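**Packaging Recovery Pilot – Interim Report to the Grant Manager, January**

## 1. Status

The pilot is on schedule for collection and behind schedule for fiber recovery. All collection points in the Laneo and Corrigan districts are open. The second baling line at the Pluditz depot has been installed but not yet accepted, pending a guard modification requested by the safety inspector.

## 2. Collection

Total intake for the period was 2973 kg of used beverage cartons, against a planned 2500 kg. Corrigan accounts for most of the surplus. Laneo fell short in the first half of the period, when two of its 13 collection points were closed for street work, and recovered after they reopened.

Household leaflets were reprinted once. The first version asked residents to rinse and flatten cartons but did not mention caps, and bales from the early weeks contained more loose polyethylene than the mill accepts. The revised leaflet asks for caps to be left on.

## 3. Material composition

Intake is sorted into gable-top, aseptic brick and other. Aseptic cartons carry an aluminum layer and need a longer pulping cycle, so the ratio between the two main classes determines batch time. Imported brands are recorded in the same classes as domestic ones; labels in other languages have caused some hesitation at the sorting table, and the reference sheet has been extended accordingly. 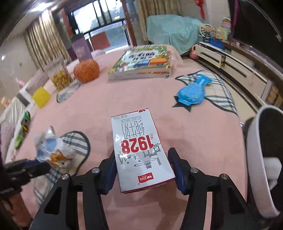 *Figure 1. Milk carton with Chinese and English labeling ("PURE MILK").*

Moisture remains the main quality problem. Samples taken at the depot gate exceeded the mill limit in wet weeks, when the outdoor containers at Laneo let in rain at the hinge. Replacement lids have been ordered.

## 4. Fiber recovery

The Bronix pulper ran 354 hours in the period. Planned running time was higher – the shortfall is explained by a failed drum bearing and the wait for the spare. Fiber yield per batch is within the range given in the proposal. The residual polymer and aluminum fraction is being stored under cover until an outlet is agreed.

## 5. Budget

Spending is within the approved total. The bearing and the lids were charged to maintenance, which now has $1000 left for the remainder of the grant year. We request approval to move unspent leaflet funds to this line.

## 6. Next period

- Complete acceptance of the second baling line
- Fit the replacement lids at Laneo and repeat the moisture sampling
- Obtain two written offers for the residual fraction
- Submit the revised batch schedule with the next report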